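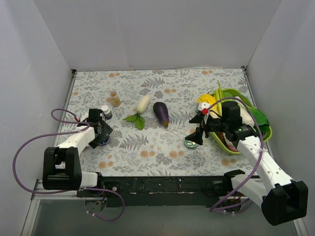
Softgel Storage in the Home

Home | Kitchen | Pantry | Tables and Linens | Index

A softgel is a small capsule with a soft, sealed shell, usually wrapped around an oil, and it is one of those things that nearly every household seems to own and hardly any household has a proper shelf for. More often than not it ends up on the kitchen table, in the good company of the vegetables and the basket.

Jars

Most softgels are sold in jars or bottles, and a clear one has the friendly advantage of showing how many are left. A wide mouth makes for easier pouring, and a threaded neck takes a screw cap. Jars of 90 suit one person nicely, while the big family jars of 400 tend to outstay their welcome.

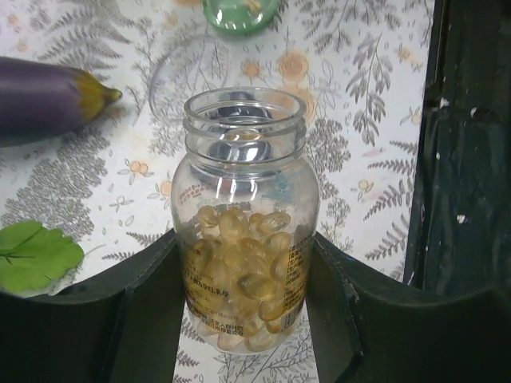
Golden-yellow softgels in a clear, wide-mouthed jar.

Ilze Luik, in her household handbook Hondano, recommends a cool cupboard well away from the stove, and she is quite firm about putting the cap back on before the kettle boils.

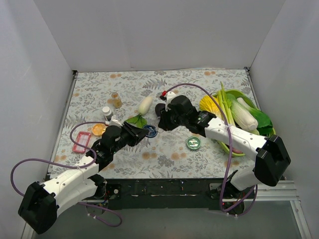
She also likes a patterned cloth under the sorting, ferns and flowers by preference, though she does admit that a dropped capsule is easier to find on a plain one.

Divided cases

A round case with a clear lid and three sections inside will hold a day's portions, morning, noon and evening, and it slips into a handbag without any fuss.

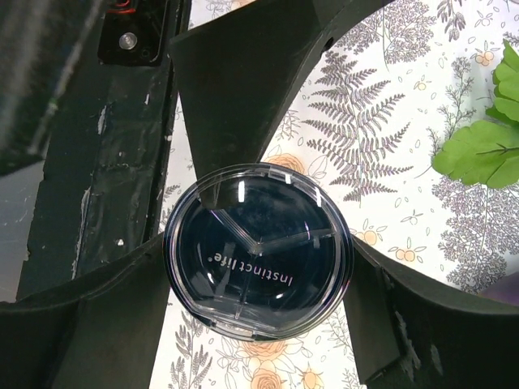

See also

Pill organizer
Screw cap
Printed tablecloth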